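Fudurbridge boundary review, draft order. Read it through this morning. Notes follow, mostly on the arithmetic, as the press summary leaves it out. 1/9

The council keeps its current number of seats. What changes is how the electors are spread across wards. The draft works to a target of 3,979 electors per councillor, using the February register. 2/9

Tendari ward comes out 394 over target for each of its councillors. That is just inside the ten per cent tolerance (397.9), so the draft leaves it alone. It has no room for growth. 3/9

The housing forecast for Tendari is in annex C, not in the main text. It assumes 40 new electors over the life of the order. The planning register for the same ward shows consent already granted for around 500 homes. Both documents come from the same council. 4/9

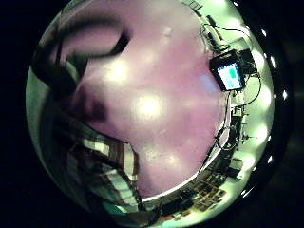

Local government

Arriaga ward loses its two southern polling districts to Galota. The stated ground is "community identity". The evidence quoted for it is one paragraph on bus routes. The school catchment and the parish boundary both run the other way, and neither is mentioned. 5/9

Procedure. The draft goes to the General Purposes sub-group first, then full council. The sub-group can recommend changes to ward names and polling places. It can't move a line. Anyone who wants a line moved has to write in during the consultation and say where the new line should go. 6/9

A submission that only says "keep Arriaga together" will be logged as a general comment. One that names the polling districts, gives the elector count for each ward after the change and shows both within tolerance has to be answered in the final report. See paragraph 14 of the guidance. 7/9

Correction to 4/9: annex C gives its figure for the part of Tendari north of the railway only. The southern part is listed under "no significant development". The consents I referred to are nearly all in the southern part, so the gap stands, but the table is labelled badly and I misread the heading. 8/9

Consultation closes at 5 pm on the last day of the month. The online form cuts off long answers without a warning, so send anything with tables by email and ask for a receipt. The ward maps are in a separate download from the draft order, under "Supporting papers". 9/9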